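3.2 Surface condition and cleaning of shared cookware

The second part of the study looked at the metal bowls used in the shared kitchens. Both sites, Plendholm and Rerier, supply bowls to residents at move-in and replace them when a resident reports damage. Neither site had kept a record of how the bowls were cleaned, so we relied on a short survey and on our own inspection.

The survey went out in February to 600 households. It asked which cleaning tools were kept at the sink, how soon after a meal the dishes were usually washed, and whether the household had stopped using any metal item in the past year. Households that gave more than one answer to the timing question were placed in the later group. We did this because people tend to report the better habit first. Blank answers were left out of the tables and were not estimated.

Most households washed up on the same evening. The ones that left dishes overnight were more likely to own a steel scrubbing pad, and they were also more likely to say that a bowl had become "hard to get clean." We can't say from a survey which of these came first. A household that scrubs hard may roughen the metal and then find that food sticks to it, or it may buy the pad after food has already started to stick. The written comments support both readings.

For the inspection we used the four-grade scale from the earlier Bataineh housing study, with one change. The original scale treats any visible line on the metal as wear. Many bowls are sold with a brushed finish, in which fine lines are part of the surface from the start, and under the original wording a new bowl of this kind would be graded as worn. We therefore graded brushed surfaces on whether marks crossed the direction of the finish. On a radial finish the lines fan outward from the center to the rim (Figure 2), and a mark that runs across them is fairly easy to pick out under a desk lamp. Bright reflections near a curved edge can hide small marks, and for this reason each bowl was turned at least once under the lamp before a grade was given.

Two raters graded every bowl separately. Where they differed, the bowl was looked at again at the end of the session and the lower grade was kept if they still did not agree. Disagreement was most common between the middle grades. The raters reported that dried water spots were the main source of doubt, and from the 14th session on, all bowls were wiped with a dry cloth first.

We did not test the bowls for metal release or for bacteria. The Hostetti protocol covers both, but it calls for a lab with cold storage, and the travel time from Rerier was too long for the samples to be handled as the protocol requires. The grades reported in Section 4 should be read as a measure of how the surface looks and feels, and nothing further should be taken from them about safety.
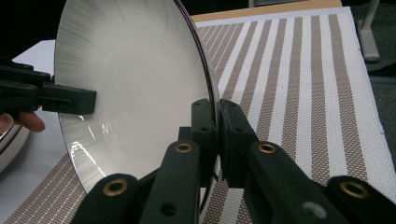 Figure 2. Shallow circular metal bowl with a radial brushed finish.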